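Handout 4: Working Practice at a Shared Robot Cell

Course: Introduction to Robot Handling
Notes by Yao-tsung Lui
Read before the second lab session. Bring a printed copy.

What this handout covers

Handout 3 dealt with guards, fences and emergency stops. Most of you will spend your lab hours at an open table where there is no fence, so these notes deal with that case. They cover setting up the table, where people may stand, cable routing, how objects are held and released, and what goes in the log.

The published standards are on the reading list and you are expected to look at them. The rules below are the house rules for Room 206. Where a house rule is stricter than the standard, follow the house rule.

Terms

Reach: every point the arm, the gripper or the held object can get to in the current program.
Held object: anything in the gripper, from first contact to full release.
Operator: the one person who has the enable switch. There is only ever one.
Observer: anyone else in the room while the arm has power.

1. Risk assessment comes first

A risk assessment is made for a task, and it belongs to that task only. If you change the objects, the gripper, the speed or the layout of the table, you have a new task and you fill in a new sheet. Last August a group swapped foam blocks for glass jars and kept the old sheet. The jars were the same width as the blocks, so the program ran without changes, but the sheet said nothing about breakage. They lost the session and had to start over.

The sheet has 14 lines. Write "none" where a line does not apply. A blank line counts as not done.

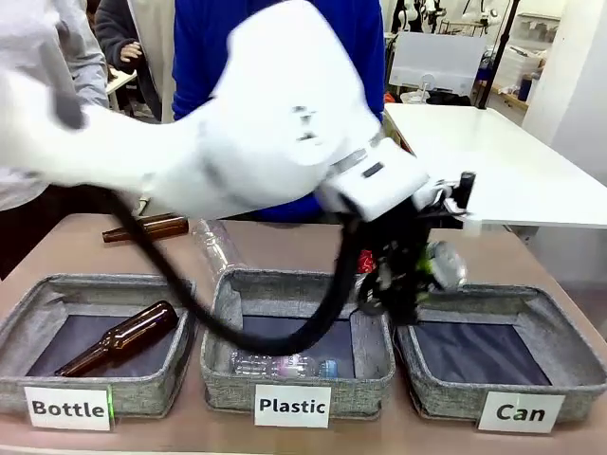 2. Table layout and labels

Lay out the table so that a person who walks in can tell what the robot is supposed to do. Every drop location gets a label in plain words, large enough to read from the observer line, and the label faces the people. Codes such as "A" or "Loc-2" may be used in the program but not on the table. For a sorting task the label names the material or the item, as with the cards reading "Bottle," "Plastic" and "Can" in front of the three gray bins. Check the cards before each run and straighten any that have slipped. Items waiting to be sorted stay on the table behind the bins, and nobody adds one by hand while the arm is enabled.

Glass needs its own line on the risk sheet. Before using it, inspect each piece for chips, and keep a brush and pan within reach of the operator. Do not pick up broken glass with the gripper.

3. Cables

Route the cable so that it cannot catch on an object, a bin rim or a label at any point in the program. Move the arm through the whole path at low speed with the gripper empty and watch the cable, not the gripper. A loop that clears the table at the start position may not clear it at full reach. If it touches anything, stop, re-route it and repeat the check from the beginning.

Leave enough slack for the wrist to turn. A tight cable pulls on the connector, and the Selteck connectors we use are slow to replace.

4. People

Observers stand behind the marked line. The line is drawn for the reach of the bare gripper plus the longest object on the approved list. If your object is longer, move the line out and note the new position on the sheet.

The operator says "arm live" before enabling and waits for an answer from each observer. Anyone can call "stop," for any reason, and the operator stops first and asks afterward. No one leans over the table to get a better view.

5. Holding and releasing

Release height is set for the most fragile item in the set. Lower the object into the bin before opening the gripper. Dropping from above the rim is allowed only when the risk sheet says so.

After a power loss or a stop, assume the held object may fall. Do not put a hand under it. Use the recovery steps in the Prasance manual, section 2, which is kept on the shelf in Room 204.

6. The log

Write the log during the session. Each entry has the time, the operator's initials, the task sheet number and what happened. Missed grasps and wrong bins are logged the same way as stops.

For next time

Read sections 1 to 3 of the Treltden case notes. Fill in a risk sheet for a sorting task with at least one glass item and hand it in at the start of the lab.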